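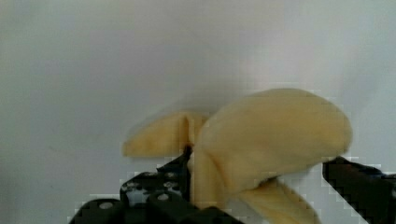 Soft play food and tableware, bench notes, November

Bench 2, started 9.40. Continuing the wear and cleaning checks on the mixed kitchen set for Skultenon. Hard items were weighed and wiped down yesterday, weights are in the Rilow sheet under the old column heading, which still needs changing. Today is the banana, then the tableware.

Banana

Pale yellow, peeled form, separate peel lobes around an upright centre section. Surface feels like felt. I am writing "felt-like" in the sheet until the supplier confirms, as the Dirow declaration gives the filling and leaves the cover line blank.

The lobes do not behave alike. The broad one holds a rounded shape when the toy is held by the middle, and folds under along its lower edge. The narrow flap stays flatter, with a crease down its length. The lower lobe droops. When measuring overall width this gives a different answer every time depending on which lobe is doing what, so I have stopped recording width for this item. Replaced with two measurements:

1. Centre section, height from base to top, toy standing on the bench.
2. Centre section, thickness at mid-height under the 500 g plate, read after one minute.

The second was repeatable to within a millimetre over the morning. The first was not quite as good, mostly down to where one decides the base is. Suggest we pin a thread marker at the base seam and measure from that.

Creases: slightly darker than the rest of the cover where the fabric folds. Checked with the lamp at a low angle and again with it overhead. With the lobe opened flat on the bench the tone evens out, so I am recording this as shadow and not as soiling or dye loss. Same check to be done after each wash.

Rub test, dry: white cloth, light pressure, broad lobe only. No colour on the cloth. Some fluff. Damp rub not done, see to-do.

Tableware and layout

Laid out on the white table in the pastel grouping, which is how the Chuang room wants it stored and how the card in the lid will show it. Mint-green colander, pale green cup, light blue cup, and the pale plate that is listed as lilac in one document and grey in another. I would call it lavender-grey. Please can we settle on one name before the labels are printed.

Food pieces go with the tableware and not in a separate bag. Strawberries near the plate, large and small together. The two differ in colour as well as size, the smaller one being darker, and I had these down as a batch variation until I found the note saying they were ordered that way. No action.

The ketchup bottle is the awkward item. Upright it takes up more height than anything else in the tray and the lid will not seat. Laid across the plate it fits, with the cap over towards the blue cup, and the rim is just high enough to stop it rolling off when the tray is carried level. Tilted, it goes. I would rather keep it on the plate and add a strip to the tray wall on that side than cut a recess for it.

Orange slice beside the top of the bottle, clear of the plate. Under the bottle it gets pressed and over a few days will probably take a mark. 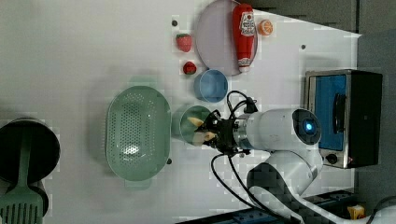
The cups should not be nested in storage. I tried it and the pair bind if pushed together with any force, then need a twist to part them. A child will manage it, but the inner rim has picked up a faint scuff on the spare set after repeated nesting. Side by side costs us very little tray space.

Colander, cleaning

Slowest item in the set to clean. Wiping deals with the rim and the flat handle in no time. The basin is another matter because of the rows of small holes, where cleaning solution sits and dries as a film. Method that worked on the bench sample:

Rinse from the outside, basin down, lukewarm water.
Soft brush, inside only, along the rows and then across.
Rinse again from the outside.
Shake, stand on its edge on the rack, leave 58 minutes.

That last figure is what the timer read when I came back to it and found no water in the holes. It may well be dry sooner. Next run should be checked every ten minutes from half an hour onwards.

Glare off the basin makes the surface hard to inspect under the main light. I turned the bench lamp away and looked along the rows instead. Found one hole partly closed by flash on the spare colander, cleared with a cocktail stick. Not counted as a defect, but noted for the supplier.

Table

There are small dark round holes in the table top. Crumbs and fibre from the banana rub test collect in them. Vacuum with the narrow nozzle before any layout that will be used for the card, and keep pins away from that table altogether.

Tray weight

Full tray with lid: 3,825 g. The target from Chuang was anything under four kilos, so this passes with room for the extra wall strip. The empty tray is 700 g heavier than the old pattern and nearly all of that is the lid. If anyone wants the weight down, start there.

Corrections to yesterday's page

The wipe-down used the diluted solution and not the neat one as written. Blue cup and plate entries were swapped, now corrected in the sheet with initials.

To do

Damp rub on banana, broad lobe and lower lobe, two cloths.
Thread marker at base seam.
First wash, low temperature, in a mesh bag, air dry. Photograph the creases before and after with the same lamp position.
Ask Dirow for the cover material again.
Agree plate colour name.
Wall strip for tray, try the 6 mm foam from the offcuts box first.
Colander drying time, proper run.

Stopped 15.20. Banana left on the rack in bench 2 under the mesh cover, please do not compress it before the wash.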